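Sondville Home & Repair Board > Bathrooms > Deck-mounted tub filler, black finish, hard water

### tilepatch_71

We're redoing the upstairs bath and my wife wants a black gooseneck filler mounted on the rim of the tub, with separate knobs and a handheld. We have very hard water in Arnow. My brother-in-law put black fixtures in his place and they had white crust on them inside of a month. I'm leaning toward brushed nickel. The tub is going in either way, so the only question is the faucet.

Does black hold up or not? Also, is it a problem to mount on the rim instead of the floor? The plumber quoted me an extra $200 for the floor version.

### jsalinas

I've had black on the rim for a few years. Softener in the basement, so take that into account. Finish still looks fine. I wipe it with a dry towel after baths and that's all I do.

My layout is the same as what you're describing, gooseneck faucet, knobs in a row, handheld lying next to it.

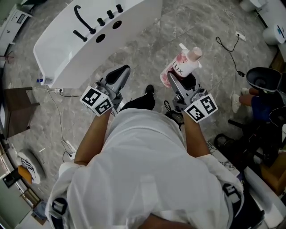
### Marla_K

Disagree on black. We rent out two units on Cárdenas Street and I pulled the black faucets out of both. Tenants used a bathroom spray with acid in it and the finish went blotchy. If it's only you using it and you're careful, fine. If kids or guests are cleaning up after themselves, get nickel.

On the rim question, ask the plumber how he plans to get to the connections later. Ours had no access panel, and a leaky valve turned into a drywall job.

### jsalinas

Acid cleaner will ruin nickel too. Mine says mild soap and water right in the instructions. I don't think you can blame the color for that.

### Marla_K

I had nickel in the same units before and it got the same spray. It dulled a little. It didn't go blotchy. I'm only reporting what I saw.

### pipe_and_drape

Two separate things here.

1. Finish. "Black" can be paint, powder coat, or a vapor coating. The cheap ones are paint and they chip at the base of the knobs first. Ask the seller which one it is. If they can't tell you, assume paint.
2. Rim mounting. Check that the tub maker allows it. Some acrylic rims flex, and the filler will rock every time you grab it. A freestanding tub needs to be drilled at the factory or have a flat area meant for it. Don't let anybody drill one on site without the template.

I'd spend the $200 on the floor filler if the subfloor is open anyway. Once the tile is down you won't get that chance at that price.

### tilepatch_71

Subfloor is open until the first week of November. The tub comes predrilled, so flex shouldn't be a problem, but I'll call and ask.

@jsalinas how close is yours to the wall? I have 12 inches on the back side and I'm wondering if I can still get a mop in there.

### jsalinas

A little more than that. A flat mop fits if you turn the handle sideways. I keep the floor around it clear, or try to, things end up back there.
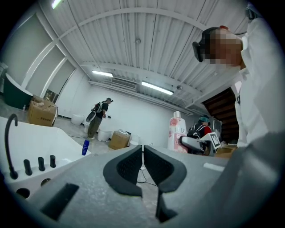 If I did it again I'd go wider on the side with the knobs. Reaching a supply line with a basin wrench from behind is miserable. I skinned two knuckles changing one cartridge.

### skeskin

Şengül Keskin here, I do tile, not plumbing. If you stay with 12 inches, have your tile person finish the floor all the way under and behind the tub before it gets set. I've been called to three jobs where they stopped short and the mop water sat on bare backer board. Use a darker grout back there too.

And test your water before you spend money on any of this. The kit at Nivdale Supply is cheap. If the number is bad, a softener will do more for you than the choice of finish.

### Marla_K

Agree with all of that. Still wouldn't buy black.

### tilepatch_71

Picked up the kit today. I'll post the number when I have it. My wife says it's going to be black.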